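Been asked again whether a machine can do the boring bits round the house yet, so a few posts on it while the kettle's on (get comfy, I do ramble).

Short version: a bit, sometimes, if you're patient and you don't own a cat. My neighbour Svenja Holzer has a floor cleaner she calls Wi and adores it, but she still picks up every sock before she lets it loose.

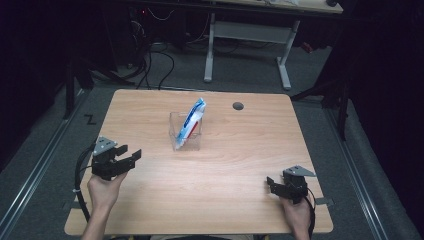 Tidying is the chore I'd pay for, and I mean the small stuff, putting things into other things and getting them out again. We do it all day without a thought. But take one packet leaning in a clear plastic box, its top corner poking up over the rim, and a pair of two-fingered grippers to fetch it with. Which bit do you pinch? See-through plastic can be a pig for cameras as well, and wrappers crumple!

I spent 2 years packing shelves at a shop in Pendosbridge and must have straightened 1,000 packets a week, chatting the whole time. I'd love to see a machine manage that at the same speed — chatting optional.

Guðlaug reckons shops will get there before kitchens do, and I think she's right, bless her. Shelves stay put. My kitchen drawer doesn't even shut.

Anyway, tea's ready. Tell me which chore you'd hand over first, mine's the duvet cover.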